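What is a software update?

An app is a long list of instructions for a computer. Some apps have so many that small mistakes get in. A mistake like this is called a bug.

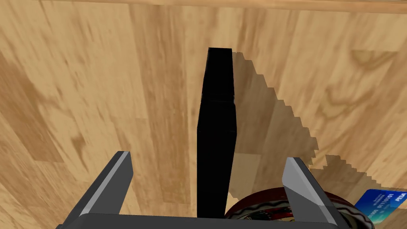

A flat black shape on a wooden surface, made by a computer

Most bugs are harmless. A button might be the wrong colour. Other bugs let a stranger get past a password, and those have to be mended quickly.

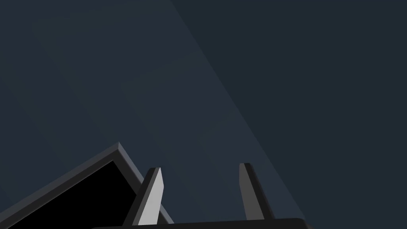 The mended part is called a patch. It travels over the internet to your phone or tablet, and the old instructions are swapped for new ones.

Kylie Goodwin writes patches for a drawing app called Clallar. Her team once mended 25 bugs in a single update. One of them took four people to find.

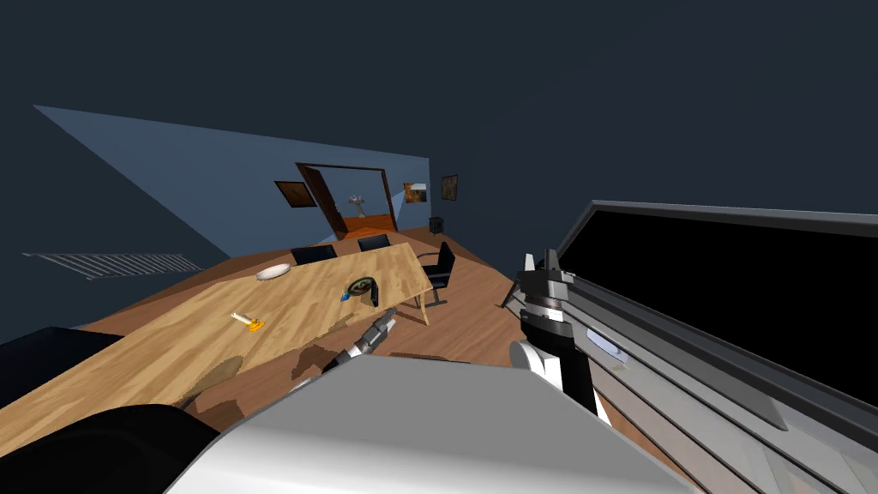 Before a patch is sent out, it is tested. Baptiste Delaunay tries each one on 107 different phones and tablets, old and new.

What should you do?

If a message asks you to update, show it to a grown-up first. Plug the device in and leave it switched on until the update ends.

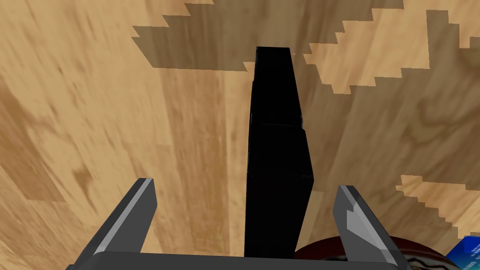
Computer-made wood grain with a blocky shadow

Words to know
Bug: a mistake in a program
Patch: new instructions that mend a bug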